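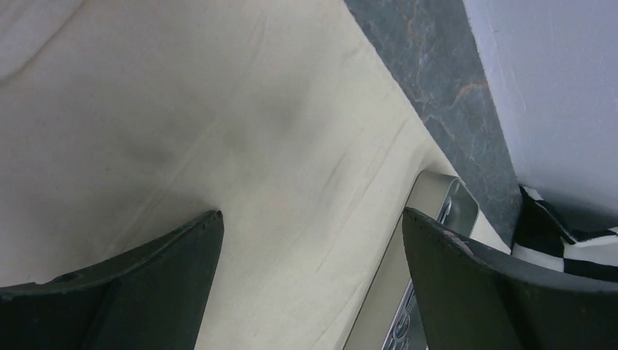 Slide 1. Plain cream cloth, with one thick fold and a faint crease.

Speaker notes - "Buying cloth for the house without regret"
Evening talk at the Dranddale library, downstairs room, 40 minutes and then questions

Good evening and thank you for coming. Please take the seats in front, my voice is not strong and I do not like microphones.

I worked for many years in a shop for household textiles, first in my own country and later in Dranddale, at Zamudio on the corner by the post office. The shop is closed now. Many of you bought curtains from me, so if they were bad, you can tell me tonight.

(wait for people to sit)

I want to speak about plain cloth. Patterned cloth forgives many mistakes. A stain is lost in the flowers, a crooked seam is lost in the stripes. With plain cloth you see each fold and each change of light. Even one color is not one color: look at the slide again, how it goes from a gray-beige to a warmer cream where there is more light. Customers came back to me and said, "You sold me the wrong color." I went to the window with them and it was the same color.

So my first advice: take the sample home. Keep it for two days at least. Look at it in the morning, and in the evening with the lamp on. Put it where it will live, and if it will be a curtain, hang it up, do not lay it on the sofa.

SLIDE 2 - fibers

Pass the samples around now. Bag A is cotton, bag B linen, bag C polyester, bag D a mix of cotton and polyester. Ask people not to look at the labels first.

Cotton is what most of us know. It is soft, it takes color well, it can be washed often. It will shrink if it was not washed before cutting. When I say this in the shop people nod, and then they cut first and wash after. Please wash first. Use the same temperature you plan to use later. I wash cotton at 60 degrees when it is for the table, because of the fat stains, and at 40 for everything else. These are Celsius, I never learned the other one for washing, sorry. On most machines here it is the hot and the warm setting.

Linen is stronger than cotton when wet, which surprises people. It wrinkles the moment you sit on it. If this makes you nervous, do not buy linen. My sister irons hers damp, on the wrong side, and it looks beautiful for one hour.

Polyester does not shrink much and dries fast. It holds on to oil from the skin, and for this reason old polyester pillowcases have a smell which does not wash out. For curtains in a bathroom I think it is a good choice.

(collect bag C before going on, last time it did not come back)

SLIDE 3 - weight and weave

Fabric weight is written in grams for one square meter, or in ounces for one square yard. If the shop cannot tell you the weight, hold the cloth against the light and put your hand behind it. When you see the fingers clearly, it is too thin for a chair.

The weave is the other half. Plain weave goes over one and under one. Twill has the small diagonal lines, as on jeans. Satin is smooth and catches on everything - rings, cat claws, the corner of the washing basket.

Many people buy by name. They read about Isanura cotton in a magazine and ask for article 3233, and they do not know if they need it for a bed or for a bench. I sold a lot of 3233. It is a good cloth for tablecloths. It was not made for a bench, and on a bench it was thin in one year.

SLIDE 4 - measuring

Measure with a steel tape. The soft ones stretch with age, mine was wrong by the width of a finger and I used it for a whole winter before I noticed.

Measure the window at the top, in the middle and at the bottom. In old houses you get three different numbers. For the width of a curtain use the rail, never the glass. Add for the hems, then add for shrinking, and then write down which of these you have already added. I have seen people add the hem twice.

For a tablecloth, measure the table and decide how far it should hang. I like a hand and a half. If you have small children, less, they pull.

SLIDE 5 - folding and storing

This is the part where people usually wake up.

A sharp crease that stays for a year in the same place will become a weak line. Fold along a different line each time, or roll the cloth on a cardboard tube. Fabric shops will often give you the tube if you ask in a friendly way. Do not store in plastic bags, put an old sheet around it.

Starch should be washed out before long storage. Insects like starch. For moths in wool, clean wool is the best protection, lavender only smells nice.

For an old crease in cotton, spray with water, wait ten minutes, iron slowly. If there is a yellow line in the fold, soak it first, because the iron will fix the stain and then it is forever.

(if time is short, skip slide 6)

SLIDE 6 - where to buy now

Raker, out on the ring road, has a remnants table at the back. The prices are good in July, when they clear the heavy curtain cloth. Check the whole length before they cut, unroll it on the table, look for holes and for faded edges. The edge that stood toward the shop window is often lighter.

Secondhand sheets are also good fabric, already washed many times. Look at the middle, it is the first place to become thin.

Questions. Somebody will ask about red wine: cold water, quickly, and no salt, whatever your mother told you. Somebody will ask about velvet, I do not know much about velvet and will say so.

The samples stay on the side table until we close at 8:30. Please put them back in the right bag.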